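About the Virklow Manipulation Group

Who we are

Virklow is a research group working on learned control for robot arms. Our subject is narrow: how a policy trained on demonstrations behaves when the parts are small, the tolerances are tight and the camera moves with the hand. We build the rigs, collect the demonstrations, train the models and run the tests ourselves. We publish the method, the test protocol and the raw trial logs together.

The group has 13 members: research staff, doctoral students and two technicians. We share a workshop with the machine design group on the ground floor and have separate offices above it. Most of our work falls under two projects, Zonis and Cikik.

What we work on

Zonis is our method for learning placement from wrist views alone. Many manipulation systems combine a fixed overhead camera with one on the arm. The overhead view gives the layout of the table and the wrist view gives the last few centimetres. We wanted to know how far the second view goes without the first. A fixed camera has to be calibrated against the arm, and the calibration drifts whenever somebody leans on the stand or swaps a bracket. A wrist camera stays in a known position relative to the fingers, and any error at the fingers shows up directly in the picture.

The cost is memory. When the gripper is near the table, the camera sees only a small part of it. Parts outside that view still matter, as the arm has to go back for them. Zonis handles this with a short history of earlier views, stored with the arm pose at which each was taken. The policy reads the current view together with a fixed number of stored ones, chosen by pose distance and age. There is no explicit map. We tried one in an early version and removed it, as errors in the map were harder to trace than errors in the policy.

The second part of the method is a relative action frame. Actions are predicted in the coordinates of the gripper and not those of the arm base. A motion towards the next part therefore looks the same to the model wherever on the table it takes place. The conversion to joint commands is done by an ordinary controller, which also enforces force and speed limits.

The brick task

Our main test task is stacking with toy building bricks. They are cheap, their dimensions are consistent, and a placement that is slightly wrong fails in a way that can be seen. Studs either engage or they do not. The bricks also come in several lengths and colours, so a new arrangement can be set out in a minute or two without making new parts.

Each trial starts from a written layout. The operator sets out the loose bricks, loads the order in which they are to be used and starts the run. After that the arm is left alone until the policy signals completion or the time limit passes. An attempt counts as a success only if every brick is seated and the stack survives being lifted by its lowest brick. Partial stacks are logged separately. 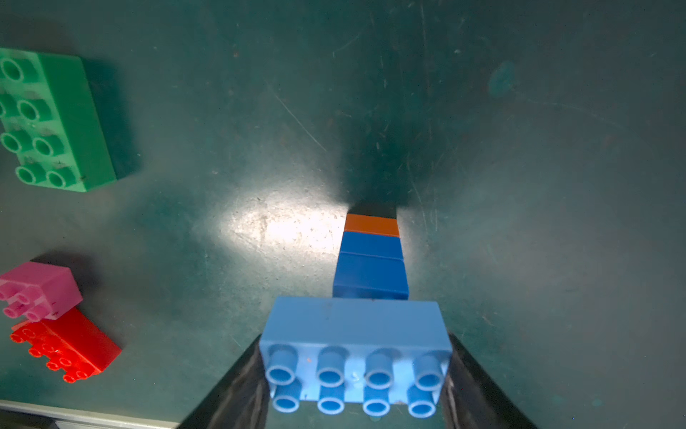

Wrist camera view of the brick task: a light blue 2x4 brick between the fingers, with a stack of two dark blue bricks and an orange one beyond it.

Views of this kind are the whole visual input to the policy. The held brick takes up a large share of the picture, and we do not mask it out. In our ablations, masking the gripper region made placement worse. Our reading is that the policy uses the held brick to estimate how it sits in the fingers, and corrects for a skewed grasp before it descends. The images are used with glare and shadows left in, apart from resizing and a mild brightness variation during training.

Results so far

The current Zonis model was trained on demonstrations given by teleoperation and tested on 32 layouts that did not appear in training. It completed 26 of them. The version without stored views did noticeably worse, mainly on layouts where the next brick lay outside the view at the moment of release. The arm would retreat, search, and sometimes settle on a brick of the wrong length.

Of the failures that remain, most occur in the final few millimetres. The brick touches down with the studs half a pitch out and the policy presses anyway. We are now adding the wrist force reading as an input to the model, where until now it has been used only as a safety stop. A smaller group of failures comes from bricks lying on their sides, which need to be turned before use. Demonstrations of turning are under-represented in the training set and we are collecting more of them.

We do not claim that these figures carry over to other parts or other grippers. The fingers, the table and the lighting were the same throughout, and the test set is small. A repeat on a second arm with different fingers is planned.

Cikik

Cikik is our record format and the set of tools around it. Each record holds the images, arm poses, commands, force readings and operator notes for one trial, with a shared clock. It began as a set of scripts for Zonis and is now used for everything in the workshop. The tools replay a trial step by step, compare two trials from the same layout and flag any in which the clock has slipped. Version 2 is the current one. Records made with the first version can be read but not written.

Trials that were stopped by the operator are kept and marked, with the reason. We would ask anyone reporting results on our data to state how these were treated.

Facilities

The workshop has several table-mounted arms with parallel and angled finger grippers, a small machine shop for fingers and fixtures, and a closed room for long unattended runs. Training is done on the department's shared cluster. The Amegashie bench, at the window end, is reserved for visitors and for student projects, and has its own arm and recording machine.

Working with us

We take on a small number of student projects each year and can host visiting researchers for periods of one month or longer. Project topics are posted in November. Visitors should send a short outline of the task, the parts involved and what they would measure – a page is enough. We do not carry out contract testing of commercial grippers.

Requests for Cikik records should name the trials wanted and the intended use. Corrections to published logs are listed with the logs themselves.

Page last revised 21 Oct 2026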